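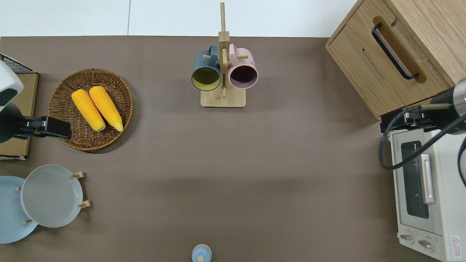 Mug tree and two ears of corn, Apr 10, 2026

Registration for the Bikdale spring lacrosse tournament closed at noon with 578 players on the list. The field permit caps us at 600, so I left the waitlist open for goalies only. Two teams are still short one.

Spent the morning on the schedule. First draft had Urnov playing back-to-back games on Fields 3 and 4, with no gap for the walk between them. Moved their second game to the late slot and shifted Pimentel up. That cleared the conflict but left Field 2 idle for one block, which I will use for the goalie warmup.

Hudance sent the revised invoice for the goals and the line paint. Total is 695, delivery included. The earlier quote had delivery as a separate item, so I checked both sheets line by line before paying. They match now.

Game length stays at two 20-minute halves, running clock, no timeouts in pool play. I went back and forth on overtime - settled on one four-minute sudden-death period, then a tie stands. Bracket games play until someone scores.

Drainage on Field 4 is still poor at the south crease. Walked it after lunch and the ground gave under my heel. Will check again Sunday and swap it with the practice field if needed. Scorer's sheets still to print.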